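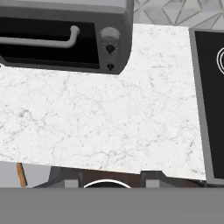
Home > Lab Notes > Galleries > Contact

Filed under: Grippers & Arms, Simulation

Kitchen Bench Tests: Picking a Wrist View

We spent most of April in simulated kitchens, trying out gripper and camera setups before any of them go on the real arm at Vembridge, and I've had a great time with it! Dilani Seneviratne built the test list and Wiroj Sukprasert wrote the controller we used throughout (he calls it Matton, and won't say why). We ran 2,000 trials over three camera mounts, with the same wide gripper on all of them so the comparison stayed fair.

Marble counter, toaster oven or microwave at upper left, cooktop on the right. The veining is a lovely hard case for the depth estimator, all those thin gray lines and specks on white. Dilani wants it in every round from now on.

The flat gray band along the bottom is the gripper, and it takes up roughly the bottom sixth of the view. That's the price of the low mount. Wiroj tilted the camera up 9 degrees in a later run and got a good piece of that back, but then we lost sight of the fingertips on close grasps. Still arguing about it!

Black glass is the other thing we love to test on. The oven window and the cooking surface are both very dark next to that bright stone, so exposure settings matter a lot more than we expected. Locking exposure at the start of each run helped the low mount most of all.

Knob and buttons: one round knob with two small black buttons under it. We've started a button-press task with a narrower fingertip, the Inditberg pattern, and it reached 75 good presses before we stopped for lunch. More on that once the high mount has had its turn.

Next gallery: drawers

Older galleries | Back to top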